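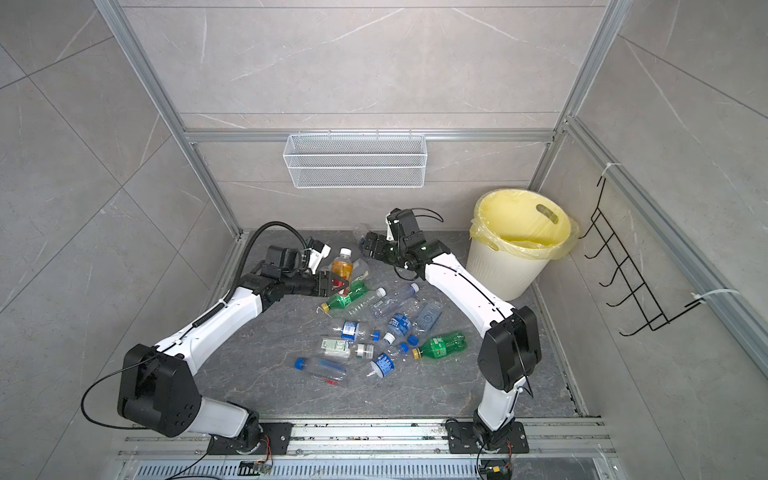

Wednesday, August. Potting shed bench, then plot 2.

Compost tea trial, week three. Lorcan is convinced. I am not. He came in at 7.40 with his jar of brown water and told me the treated tomatoes were "visibly happier". I asked which ones he thought were treated and he pointed at row C, which has had nothing but tap water since we planted it out.

Measured all three rows before it got hot. Row A (tea, weekly), row B (tea, fortnightly), row C (water only). Same variety throughout, same tray of seedlings, same day out. Tallest plant is in B. So is the shortest. If there is a pattern in that I can't find it, and Trinity had a go as well and gave up.

Things wrong with the trial, so I don't forget when we argue about it later:

- Row A gets the morning sun an hour before C does. We knew this and planted it that way anyway.
- 18 plants is not many once blight has had a couple.
- Michalis fed the whole lot with tomato food while I was away. He says half strength. The bottle was a good deal lighter than half strength would explain.
- The brew changes every week. Last week's smelt of earth, this week's smells of drains. Threw it on the bay hedge.

Did some reading at lunch. Plenty of people swear by the stuff and very few of them left a row untreated to compare. One chap claimed 2,000 tomatoes off a bed the size of ours. I'd like to see his kitchen.

Lorcan wants to buy the Zurnero brewing kit, with the pump. I've said no until we have one season with a proper control, and no feeding by anybody. Dario agrees with me, though I suspect on grounds of cost.

Blossom end rot on two plants in A, one in C. That will be my watering, nothing to do with the tea. Moved to little and often from tonight.

Next time: mix the treatments up within each row, label by number only, and have Juniper keep the list so that whoever is measuring doesn't know which is which. 30 plants if we can get the space back from the squashes.

Fruit weights start once row B colours up. Kitchen scales need a new battery. Lorcan to stop tasting the samples before they're weighed.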